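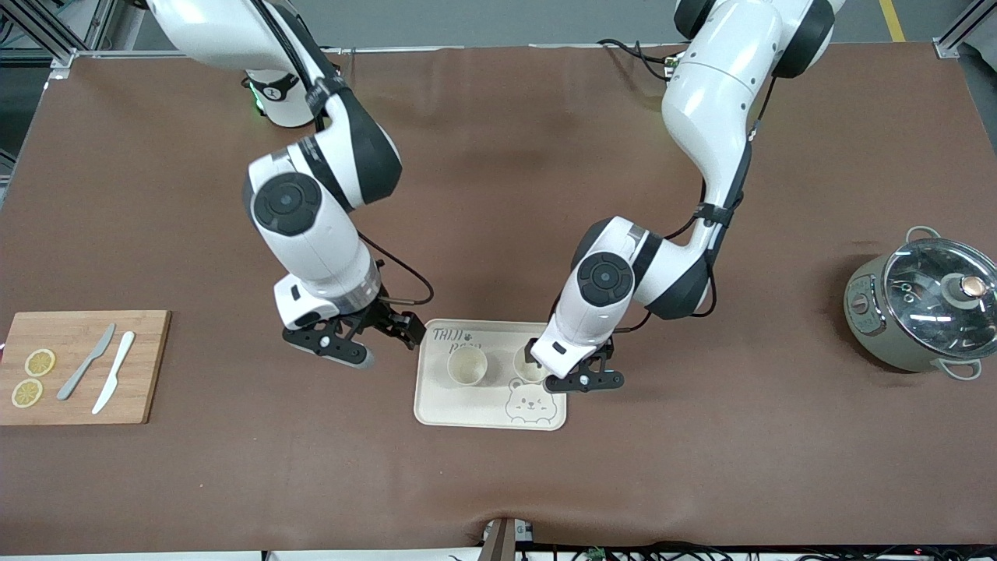 Slide 1: Beige serving tray on a brown mat.

Speaker notes: Carrying Food Well, a talk for new dining room staff at Kalley House

Start on time even if people are still getting coffee. Leave the title slide up while they sit down.

Say that this talk covers the walk from the kitchen pass to the table. Ordering and payment are in the afternoon session at 3.

Slide 2. Loading
Heavy plates go in the middle, glasses close to the body. Soup bowls get filled to the line and no higher. Ask who has worked banquets before. They will have been taught to load from the outside in, and we don't do that here. The doors at Kalley are narrow and a wide load catches on the frame.
Five dinner plates is the limit for one tray. If the pass is full, make a second trip.

Slide 3. Lifting
Bend at the knees, slide the tray halfway off the counter, then get the flat of the hand under the center. Show this with the practice tray. Have two people try it before moving on. Don't let anyone try it with glasses yet.

Slide 4. The route
Put up the floor plan. Out through the left door, back through the right. The step down into the Saarela Room is the one everybody misses, and the edge tape wears off by August. Call "behind" when passing a coworker. A normal speaking voice is enough.

Slide 5. Setting down
Use a folding stand for anything over six plates' worth of table. Open the stand first, then go back for the tray. Guests will sometimes reach up to help. Thank them and ask them to wait a moment.

Slide 6. Breakage
Last season the dining room lost 500 pieces, mostly water glasses. Most of it happened at the dish window, on trays stacked with dirty glasses and silverware together. Keep silverware in the Dallell bins. Pause here for questions, there are usually a few about who pays. The house pays.

If there is time, walk the group over to the Skaltska Terrace and do the route once with empty trays. If it's raining, do it in the hallway.

Hand out the checklist at the door. Collect the practice trays.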